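1st May

Okay, long one today, so get a drink. I spent the whole morning on the ferry puzzle in Staldale and I think I finally know why testers keep getting stuck there (and it isn't the puzzle I was blaming last week, sorry Marlina!).

Quick recap for anyone who skipped the last few entries. You arrive at Staldale harbor, the ferryman won't take you to Binach without a ticket, and the ticket is inside the clock at the inn. You need the oil can to open the clock. Fine so far. The trouble is that the oil can only shows up after you've talked to the innkeeper twice, and the second chat looks exactly like the first one until the very last line. Ánh got bored after the first pass and clicked through. So did Rupert, who wrote the inn, so I don't feel too bad about it.

What I changed: the innkeeper now opens the second conversation by grumbling about the clock. One new line, no new art, and the old lines stay put underneath. I also made the oil can visible from the start, only he slaps your hand if you reach for it too early. I love the hand slap. Anisa did a sound for it in ten minutes flat and it's better than anything I spent a week on.

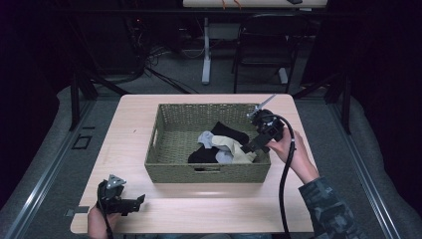
Can the player still reach Binach without ever opening the clock?
Only by winning the ticket from the sailors at dice, and that route stays in, but it now takes 3 wins in a row where it used to take 2.

Melur wants the dice game gone completely. Her point is that people save, roll, reload, roll, and then tell us the chapter was short. She's right that they do it. I still think it's a fun thing to find on your own, and I'd hate to lose the one-eyed sailor's insults, so for now it's harder and we'll see.

Bugs from this afternoon: the parrot talks over the ferryman if you walk in from the left. Using the rope on the rope crashes to the menu (why did I try that? no idea, but somebody will). The inventory drops the fourth item if you pick it up while the map is open. I fixed the rope one. The parrot is Rupert's.

Also, 40 lines of ferryman dialog still say "Wibisono" where the island should be Skavar. We renamed it back in October! I did a search and replace and then had to undo half of it, as Wibisono is also the name of the ferryman's goat.

Tomorrow: chapter 4, the lighthouse door, and asking Marlina if the goat can swim.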